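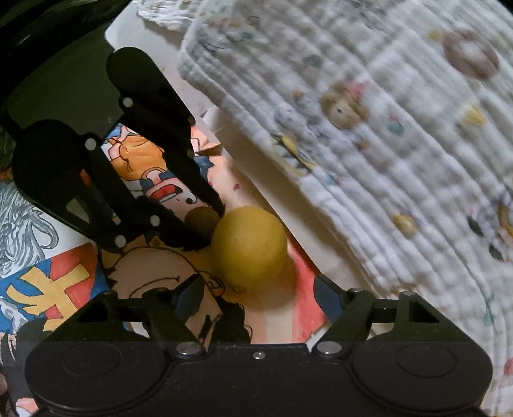
Figure 4-1. Yellow fruit on an illustrated sheet.

4. Setting up a newsletter account

This section covers the first set-up of a newsletter account in Vorkora: the sender address, domain records, contact import, the sign-up form, and the first test send. Billing is covered in Section 3. Automated series are covered in Section 6.

You need the following before you start:

Owner or Admin rights in Vorkora
Access to the DNS settings of the domain you send from
Your current contact list as a CSV file
A postal address that can be printed in the footer of each message

Editors can write and schedule messages but cannot change anything described in 4.1 through 4.3.

4.1 Adding a sender address

1. Sign in and open Settings > Senders.
2. Select Add sender.
3. Enter the From name. This is the name readers see in their inbox. The field accepts up to 80 characters, but most phone mail apps show far fewer.
4. Enter the From address. Use an address on a domain you control. Free mailbox addresses are rejected.
5. Enter a Reply-to address if replies should go somewhere else. If you leave the field blank, replies go to the From address.
6. Select Save. Vorkora sends a confirmation message to the From address.
7. Open the confirmation message and select the link in it. The link expires after one day.

The sender is listed as Unverified until step 7 is complete. Unverified senders can be used in drafts. They cannot be used in a scheduled message.

Note: If the confirmation message does not arrive, check the spam folder and any shared inbox rules, then select Resend. Each resend cancels the previous link.

4.2 Adding the domain records

Receiving mail systems check whether Vorkora is allowed to send for your domain. You give that permission by adding DNS records.

1. Open Settings > Domains and select the domain. It is added to the list automatically when you save the first sender.
2. Select Show records. Three records are displayed: two of type CNAME and one of type TXT.
3. In a second browser tab, open the DNS settings at your domain host.
4. Create the first CNAME record. Copy the Name and Value fields exactly as shown.
5. Create the second CNAME record in the same way.
6. Look for an existing TXT record that begins with v=DMARC1. If there is one, keep it and skip step 7.
7. Create the TXT record.
8. Go back to Vorkora and select Check now.

Each record shows its own status: Found, Not found, or Mismatch. The domain is ready when both CNAME records show Found.

Caution: Do not publish two DMARC records for the same domain. Receiving systems ignore both when they find more than one, and the domain is treated as having no policy.

Note: Many domain hosts add the domain name to the end of the Name field without showing it. If you paste the full name, the saved record contains the domain twice and the check returns Not found. Enter only the part before your domain and run the check again.

DNS changes can take several hours to become visible. Vorkora repeats the check on its own and sends a message to the account owner when the status changes. You can close the page.

If you use the Cavus connector to manage DNS, steps 3 through 7 are replaced by a single Publish button. The connector must have write access to the zone. Read-only connections show the button in gray.

4.3 Importing contacts

4.3.1 Preparing the file

The import accepts CSV files saved as UTF-8, with one contact per row and column names in the first row. The only required column is email. The columns below are matched by name if they are present:

email
first_name
last_name
language
signup_date
signup_source

All other columns can be matched by hand during the import or left out.

Dates must be written as year, month, day, separated by hyphens. A date in any other order is imported as plain text and cannot be used in segment rules.

Caution: Import only people who agreed to receive mail from you. Bought or rented lists are not permitted on any plan, and an account that imports one is locked until the contacts are removed.

4.3.2 Running the import

1. Open Contacts > Import.
2. Select Choose file and pick the CSV file.
3. Check the preview. If accented letters appear as question marks or boxes, cancel, save the file again as UTF-8, and start over.
4. For each column, confirm the matching field or select Do not import.
5. Under Existing contacts, choose Update or Skip. Update replaces stored values with the values in the file, including blank ones – a blank cell clears the stored value.
6. Under Tag, enter a tag that identifies this import. The tag is optional, but an import without one cannot be undone as a group.
7. Confirm the consent statement.
8. Select Start import.

Large files are processed in the background. When the import is finished, a report is available under Contacts > Import history. It lists the rows added, updated, and rejected, with an error code for each rejected row.

Error 106: The address is not in a valid form. Usual causes are a trailing space, a comma used in place of a period, or two addresses in one cell.

Error 310: The address is on the account's unsubscribed list. These contacts are never reactivated by an import, whatever is selected in step 5. The contact has to sign up again through a form.

To correct rejected rows, download them from the report, edit the file, and import only that file. Do not import the full original list a second time with Update selected if contacts have changed their details in the meantime.

4.3.3 Undoing an import

1. Open Contacts > Import history and select the import.
2. Select Undo.
3. Type the tag name to confirm.

Undo removes contacts that were added by the import. It does not restore values that were overwritten. Export your contacts first if you plan to use Update on a list you care about.

4.4 Creating the sign-up form

1. Open Forms > New form and choose Embedded or Hosted. An embedded form is placed in a page on your own site. A hosted form has its own web address.
2. Add the fields you want. Email is always present and cannot be removed. Vorkora limits a form to 4 additional fields.
3. Write the consent text. State what you send and how often.
4. Turn Double opt-in on or off. It is on by default. With double opt-in, the contact is added only after selecting a link in a confirmation message.
5. Choose the page shown after sign-up, or keep the default message.
6. Select Publish.
7. For an embedded form, copy the code and paste it into your page where the form should appear. For a hosted form, copy the address.

Changes to a published form take effect when you select Publish again. Embedded code does not have to be replaced, except when you change the form type.

Note: Some site builders remove script code from ordinary text blocks when the page is saved. Use the block type meant for custom code. If the form is visible in the editor but missing on the live page, this is the first thing to check.

4.5 Sending a test message

Complete 4.1 and 4.2 before testing. A test sent from a domain without records may be delivered to your own mailbox and still be refused elsewhere.

1. Open Messages > New and select the template Plain.
2. Select the sender you verified in 4.1.
3. Enter a subject line and a short body. Do not use the word "test" alone as the subject. Some filters treat very short messages of this kind as junk.
4. Insert a first name field from the Fields menu, and set a fallback value for contacts with no name on file.
5. Check that the footer shows your postal address and an unsubscribe link. The footer cannot be deleted, but the address is blank until it is entered under Settings > Account.
6. Select Send test and enter your own addresses. Use at least two different mail providers.
7. Open each message on a computer and on a phone.

Check the following in each received message:

The From name and address are correct
The first name field shows a name or the fallback value, with no brackets
All links open the intended page
A reply goes to the intended address

The unsubscribe link in a test message opens the real page but does not change any contact.

Test messages are left out of the open and click totals in Baloch reports. To see numbers in a report, send a regular message to a small segment made up of your own staff.

4.6 Account defaults

The settings below apply to every new message and can be changed in each one. Open Settings > Defaults.

Time zone: Used for scheduled sends. The initial value is taken from the browser of the person who created the account, so check it if the account was set up by someone in another region.

Send time: The time offered when a message is scheduled. The initial value is 9:00 a.m.

Link tracking: Rewrites links so that clicks can be counted. Turn it off for messages that contain password or sign-in links.

Plain text version: Generated from the message body. Leave it on – some readers and some filters use it.

4.7 Getting help

If a domain still shows Not found two days after the records were added, contact Brutlow support from Help > Contact. Include the domain name and a screenshot of the records as saved at your host. Do not send your DNS password.

Section maintained by Kumiko Ogura, Brutlow Documentation. Last reviewed in June.

Next: Section 5, Segments and tags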